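Home | Classes | Recipes | Starter Library | FAQ | Find us

Flirbridge Sourdough Club: your questions answered

1,094 shares | 100 comments

We get such good questions at the Saturday-style bakes and by email that it seemed daft to keep answering them one at a time. Telma Henríquez, who runs the beginners' table in Arnport, has been through the whole inbox and picked the ones that come up again and again. If yours isn't in the list, write to us anyway, we love getting them!

Do I need to have baked bread before?

Not at all. Plenty of our members had never made so much as a scone when they joined. If you can stir flour into water and leave it alone for a bit you already have most of what's needed, and the leaving alone is the hard part.

What is a starter, and where do I get one?

A starter is flour and water that wild yeast and friendly bacteria have moved into. It lives in a jar and you feed it. You can make your own from scratch in a week or two with wholemeal flour and a warm spot, or you can have a spoonful of ours for nothing. The Arnport one is rye and smells of apples. The Wynne one is white, very lively and a bit of a show-off.

My new starter bubbled like mad on day two and now it's dead. What did I do?

Nothing wrong! That first burst is usually bacteria that die back as the jar turns sour. The yeast comes along later. Keep feeding once a day, throw away half each time, and give it another week before you lose heart.

How often should I feed it?

On the worktop, once a day, or twice in hot weather. In the fridge, once a week is plenty, and most will forgive you a month. Grey liquid on top is fine and can be poured off or stirred in. Pink or orange streaks, or fuzzy mould, mean the bin and a fresh start.

Which flour should I buy?

Strong white bread flour for your first few loaves, please. It's forgiving and it's in every supermarket. Once you've got a feel for the dough, swap a fifth of it for wholemeal or rye and see what happens to the flavour (lovely things happen to the flavour).

What is your basic recipe?

For one big loaf you want 500 g strong white flour, 350 g water, 100 g lively starter and 10 g salt. Mix it all, rest it for half an hour, then stretch and fold it four times over the next two hours. Leave it until it's puffy and wobbly, shape it, and put it in the fridge overnight. Bake in a very hot lidded pot for 25 minutes, then 20 more with the lid off. If you're baking for a crowd, doubling everything to 1,000 g of flour works beautifully, but shape it as two loaves.

Where in the house should I leave the dough?

Anywhere steady, out of draughts, at 21 to 24 degrees. Have a wander with a thermometer, because rooms differ far more than you'd think. The oven with only the light on is a favourite. Kitchens with stone or tiled floors can be chilly low down, so a shelf beats the floor, and even a stool is a step up.

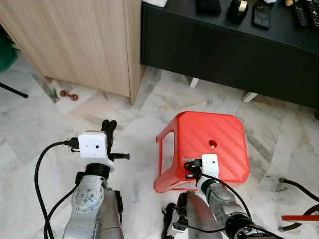
Why is my loaf flat?

Nine times out of ten the dough was either rushed or forgotten. Cut it open and look. A few huge holes with dense, gummy bread between them means it needed longer. Small even holes, a pale crust and a loaf that spread out like a puddle means it went too long. Change one thing next time and write it down, even on the back of an envelope.

Can I bake without a cast iron pot?

Yes! A heavy tray with a roasting tin of boiling water on the shelf below does a good job. Mind your face when you open the door, the steam comes out fast.

Is sourdough gluten free?

No. The long rise changes the dough, but there is still gluten in it and it isn't safe for anyone with coeliac disease. Our Fillton group has a buckwheat starter and bakes a gluten-free loaf in separate tins, so ask for that table.

What can I do with the starter I throw away?

Pancakes, crumpets, crackers, pizza bases, batter for onion rings. The crumpet recipe is the most read page on this whole site, with 2,941 visits in March alone, and quite right too. Keep a tub of leftovers in the fridge and use it within the week.

Can I freeze the bread?

It freezes brilliantly. Let it cool right through, slice it, bag it, and toast it straight from the freezer.

Do children get a go?

They do, and they are usually better at shaping than the rest of us. Under-twelves need a grown-up with them near the ovens.

How do I get a spoonful of starter?

Bring a clean jar with a lid to any session, or email Telma and she'll leave one on the swap shelf by the door in Arnport. Feed it the same evening.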